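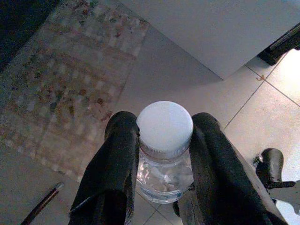
4. Results and Discussion

4.1 Dissolved phosphorus in the paired catchments

Dissolved phosphorus in storm runoff was lower at the Gridden outfall than at the Yazzie outfall for most of the monitored storms. The two catchments drain residential streets in the north of Cunberg and share the same soil series, the same age of housing and a similar canopy of maple and ash. Gridden received the full treatment, in which leaves were removed from the gutter and the street surface before each forecast storm. Yazzie kept the standard municipal service, under which residents rake leaves to the curb and wait for the scheduled truck.

The difference between the outfalls was largest in the fall storms, when leaf cover on the street was at its peak, and it narrowed as the trees emptied. It was absent in the winter record. Spring storms gave a mixed picture. Seeds and flower parts reached the gutter in both catchments during May, and the treatment crew was not scheduled to sweep at that time of year. Runoff from the Gridden outfall during those storms carried as much dissolved phosphorus as runoff from Yazzie, and in one case more.

Particulate phosphorus behaved differently. It followed rainfall intensity closely in both catchments, and the treatment explained little of the remaining variance. We attribute most of the particulate load to sediment already held in the pipe network. Street sweeping does not reach that material, and a longer study would be needed to show whether it declines once the supply from the street is reduced.

4.2 Sampling performance

Flow-weighted samples were taken by Bunaneo automatic samplers installed in the last manhole above each outfall. Each sampler drew 500 mL per aliquot, with the trigger volume set from the forecast storm depth. When the forecast was too low, the sample bottle filled before the storm ended and the falling limb was missed. When it was too high, too few aliquots were collected to form a valid composite. Storms affected in either way were dropped from the paired analysis for both catchments, even when one of the two samplers had worked correctly.

The intake at Yazzie clogged with leaf fragments on several occasions in the first fall. A coarse screen was fitted and the intake was raised above the pipe invert. No clogging was logged after the change, but the higher intake meant that the smallest storms no longer submerged it. Small storms are therefore better represented in the early part of the record than in the later part. We tested the paired regression with the small storms removed, and the sign and significance of the treatment effect did not change.
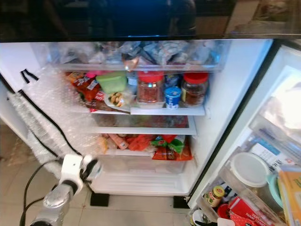 Laboratory duplicates agreed within the limits set in the quality plan. Field blanks were clean for dissolved phosphorus and showed low but detectable total phosphorus in the early batches, which we traced to sample tubing that had been rinsed with tap water. Tap water in Cunberg is treated with orthophosphate for corrosion control. The tubing was replaced, rinsing was changed to deionized water, and results from the affected batches were flagged. Flagged values were kept in the load totals and left out of the regression.

4.3 Leaf cover as a predictor

Street leaf cover was scored before each storm by walking fixed transects along the gutter. The score predicted dissolved phosphorus better than days since last collection did, and better than the mass of leaves picked up by the municipal trucks. Truck mass is a poor predictor for two reasons. It includes material raked from lawns, which may never have touched the street, and it is heavily affected by water content. Records from the Cunberg depot list wet mass only.

Figure 3. Dissolved phosphorus concentration against street leaf cover score, by catchment, before and after the start of treatment. Lines are least-squares fits to log-transformed values.

The fitted slopes in Figure 3 do not differ between the catchments. A given amount of leaf cover appears to release the same amount of phosphorus whichever street it lies on, and the treatment works by moving storms to the left along a common line. In practical terms, a city could estimate the benefit of a proposed schedule from leaf cover alone, without installing samplers at every outfall. The relation should be checked locally before it is used this way. Streets with a canopy of oak or sycamore may leach more slowly, and neither species is common enough in our catchments to test.

Slope and curb type had a smaller influence. Leaves collected in deeper layers along the flat blocks near the Yazzie outfall, where they stayed saturated between storms. Transects on those blocks gave higher scores for the same canopy. Parked cars also shielded parts of the gutter from the sweeper. Gridden has alternate-side parking rules in the fall and Yazzie does not, so the treatment may perform less well if it is extended to streets without such rules.

4.4 Timing of removal

The treatment crew worked 3 blocks at a time, using handheld blowers followed by a regenerative air sweeper. Removal was most effective when finished on the day before rain. Leaves that had already been wetted once had lost much of their soluble phosphorus, and clearing them afterward produced little change in the next storm.
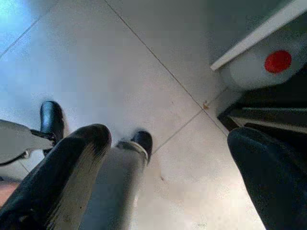
Does clearing leaves after a storm still have value for water quality?

It has some value, mainly by keeping organic matter out of the pipes and inlets, but most of the soluble phosphorus has left the leaves by then and has gone to the outfall with the runoff.

The result has consequences for scheduling. Collection on a fixed calendar will fall before rain only by chance, and a forecast-based schedule requires crews to be available at short notice. Cunberg adopted a compromise in June 2018, assigning a sweeper to the streets with the densest canopy and leaving the rest of the city on the standard rotation. The assignment covers 600 curb miles per season. Its effect on the receiving stream has not been measured, and the present data should not be scaled up to the whole city without an account of the catchments that drain to detention ponds before they reach the outfall.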